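Le temple de Shiva d'Ivinville rouvre sa salle de prière après les travaux

Fermée depuis la fin de l'hiver, la grande salle du temple hindou d'Ivinville accueille de nouveau les fidèles. La cérémonie de réouverture, en mai, a réuni 633 personnes selon l'association Fatodis, qui gère le lieu. La statue de Ganesh, installée pendant le chantier dans une pièce annexe, a retrouvé sa place à droite de l'entrée.
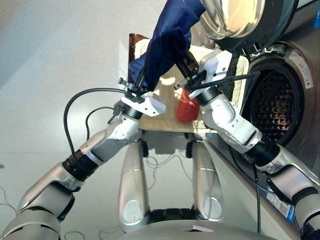
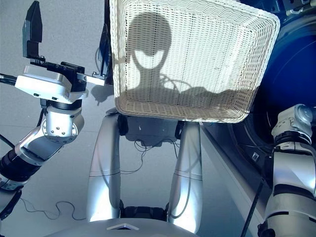
Les travaux ont porté sur la toiture, l'éclairage et le sol de la salle, dont une partie s'affaissait près du sanctuaire. Ils ont été confiés à l'entreprise Monti, déjà intervenue sur le parvis. Les fidèles ont continué à se retrouver pendant ce temps dans la salle polyvalente de la rue voisine, prêtée par la commune le matin et en début de soirée.

Pour la réouverture, les officiants ont commencé à 5 h 30 par une invocation à Ganesh, suivie du bain rituel du lingam avec du lait, du miel et de l'eau. La récitation des mille noms de Vishnou a occupé le reste de la matinée. Ce choix peut surprendre dans un temple consacré à Shiva, mais il correspond à une habitude locale : plusieurs familles fondatrices étaient vishnouites et le texte y est lu à chaque grande occasion.

« Nous avons gardé l'ordre des prières que les anciens avaient fixé à l'ouverture du temple », indique Iolo Gough, président de Fatodis. « Certains souhaitaient raccourcir la lecture. Après discussion, nous l'avons laissée entière. »

Le repas a été servi à partir de midi sous deux tentes dressées derrière le bâtiment. Au menu figuraient du riz au citron, un sambar de légumes, des lentilles et du payasam. La file s'étendait jusqu'au portail vers 13 heures et le service s'est terminé un peu avant 16 heures.

L'après-midi a été consacré aux chants dévotionnels. Un groupe de 60 choristes, venu en partie des communes voisines, a interprété des bhajans en tamoul, en hindi et en sanskrit, accompagné à l'harmonium et au mridangam. Les élèves de Gwenllian Prosser, professeure de bharata natyam, ont ensuite présenté une danse sur le thème des cinq actes de Shiva – création, préservation, destruction, voilement et grâce. La lampe du soir a été présentée à 19 heures.

Le financement du chantier a reposé sur les dons. L'association a reçu 3 096 contributions, pour la plupart de petits montants, et un prêt sans intérêt consenti par plusieurs familles. L'entreprise de transport Fedix a par ailleurs pris à sa charge l'acheminement des dalles de granit destinées au sanctuaire. Il reste à refaire la clôture côté jardin et à remplacer la cloche de l'entrée, fêlée depuis plusieurs années. Aucun calendrier n'est arrêté pour ces deux postes.

Les horaires habituels reprennent dès maintenant. Le temple est ouvert tous les jours de 7 heures à 11 h 30, puis de 17 heures à 20 heures. L'entrée est libre et les chaussures se laissent sous l'auvent, côté parking. Les cours de sanskrit pour débutants, suspendus pendant les travaux, reprendront à la rentrée dans la petite salle du premier étage. Les inscriptions se prennent sur place, auprès de l'accueil – plus de 118 personnes ont déjà laissé leurs coordonnées, et un second groupe pourrait être ouvert en soirée.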